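Eczema on eyelids only, going on since September

ColleenC
Hi everyone, long time reader and first time poster, so please bear with me if I ramble. I'm 40 and I never had a skin problem in my life until September, when both my upper eyelids went red and scaly. It stings more than it itches. My primary care doctor looked at it for maybe a minute, said eczema, and gave me a mild steroid ointment for one week only. It cleared up beautifully and then came right back ten days later. I've stopped all eye makeup and switched to a plain cleanser. Has anyone been through this and come out the other side?
- Colleen Charbonneau

stosdale_mom
Oh Colleen, I feel for you! Mine went on for most of a year. Please ask about patch testing. I was so sure it was my mascara and it was my nail polish the whole time (we touch our faces far more than we think). The patches stay on your back for a couple of days and you can't shower properly, but I'd do it again tomorrow.

Dwight Beaulieu
I'll be the voice of disagreement here, with love. I had patch testing done and it came back clean as a whistle. What helped me was treating the lids for blepharitis - warm compress every morning, then a gentle lid scrub, then leave everything alone. I'd try that for a month before paying for allergy tests. Are your lashes crusty when you wake up?

ColleenC
No crust at all, Dwight, just dry flaky skin above the lash line. I do wonder about my shampoo, though.

Gill
Then I'm with stosdale_mom. Blepharitis sits mostly at the lid edge and Colleen is describing the skin above it. I'd also be careful with hot compresses on skin that's already raw, they made mine much worse. And don't stretch that steroid past the week without asking, eyelid skin is so thin. There are non-steroid ointments a dermatologist can prescribe.

Dwight Beaulieu
Fair point, Gill, and I did say warm, not hot! But no crust does change my answer some. Go see the dermatologist.

stosdale_mom
While you wait for the appointment, keep a diary.

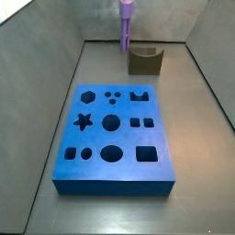

My own diary was a plain notebook with a line for how the lids felt at breakfast and another for everything I'd touched or put on since the day before, and I mean everything, hand soap and hair spray and dish gloves included. You're trying to find which thing fits which flare, a bit like a kid with one of those blue shape-sorting blocks, and the hexagon only goes in the hexagonal hole however hard you push. My flares kept landing two days after I did my nails, and I kept blaming whatever I'd used that same morning. Allow for that delay when you read yours back.

ColleenC
Thank you all so much. I called this afternoon and they have me down for a first visit, with patch testing to be discussed then. Bottle of shampoo is coming with me. Dwight, I'm holding off on the compresses for now but I haven't forgotten them!

Gill
Bring the nail polish too.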